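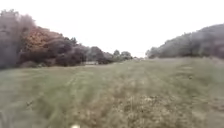 Prosdale Reserve – Grounds and Path Inspection

Date: 07/06/2021
Site number: 546
Reason for visit: routine, plus follow-up on the October list
Marks used: OK / Watch / Fix / Not checked

1. Entry and signs

Front gate latch – OK. Closes by itself if you let it go from fully open. From halfway it doesn't, and halfway is how most people leave it.
Emergency contact sign – Fix. Still shows the old Lavstead depot number. The October list has this down as done. I rang it and got a tyre shop.
Dog rules sign – OK, for what it's worth.

2. Open grass

Holes and ruts – Watch. I walked the mown part end to end and filled nothing, as I was told the contractor fills on request. Request made. The last one took 21 days to get an answer.
Dry patches – Watch. Reported before as "recovering". I'd like to know what that was measured against.
Grass height near the tree lines – OK.
Glass and litter – OK on the day. A Monday after a quiet weekend isn't much of a test.

3. Gravel path

Surface – Watch. Loose material has been creeping onto the verges. Esposito quoted for a top-up of 89 metres. More gravel on top of gravel that won't stay put seems an odd way to spend the money. I'd sooner see the edges dealt with first.
Drainage – Watch. Needs a look during proper rain, with someone standing there. The report we were sent says "drains freely" and gives no date or weather. 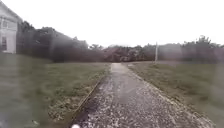
Item 3, path surface and left-hand edging.

Edging – Fix. Check each length for lift, rot and exposed pegs. Press with the boot, don't just look. The last inspection passed the whole run in one tick.
Width for a wheelchair or pram – Not checked. No tape with me. Please don't copy the old figure across.
Overhanging branches – OK at head height. Cyclists sit higher than the form allows for.

4. Seats, taps and bins

Bench by the gate – Fix. One bolt missing underneath, same as October.
Drinking tap – OK. Runs slow, shuts off fully.
Bins – OK. The lids are meant to be possum-proof, according to the Stollosside catalogue. Marks on both suggest the possums haven't read it.

5. Before signing off

Fix items need a tape or cone the same day.
Watch items come back to this form within 10 working days.
Anything marked "done" needs a dated photo with it. "Contractor advised" doesn't count as done.

Overall: open to the public. Sign and bench bolt to be chased this week, edging to be booked separately from the gravel quote.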